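Two-arm sorting project: left arm holds bottle, right arm just hovers. Club demo in November
posted by lobo_wrangler, 7:40 pm

Our club at Clatisville has a two-arm setup we named Lobo. The task is recycling: left arm takes the bottle, right arm is meant to help, bottle ends up in the red can. We have 154 recorded demonstrations, and Lobo has learned from them that the right arm's job is supervision. It parks next to the can and stays there until somebody hits stop. Left arm grabs fine, then waits too, I guess for instructions from its manager.
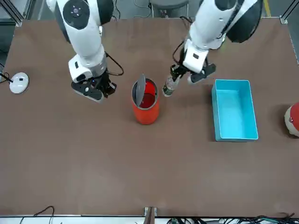
Left gripper on the bottle, right gripper empty and off duty.

Do we need more demos or are we doing something dumb? Training loss looks great, for whatever that's worth.

Gredel
Your loss looks great because hovering is easy to predict. Go through the 154 and see how long whoever was driving sat still in each one. When we did this with our cup stacker, one run had 361 frames of a person thinking. Trim the pauses, retrain, and only then record more. Also decide what the right arm is for. If half your drivers used it to steady the can and the other half forgot they had it, the model will average the two, and the average is parked next to the can.

Move the tray and the ball around between runs too, or it will memorize the table.

Grurent
more data. we used 2,925 episodes

Gredel
They have until November, and presumably classes.

lobo_wrangler
Checked. Three of us drove and one of us never touched the right arm at all. He says it was a style choice. Trimming tonight – will post if anything moves.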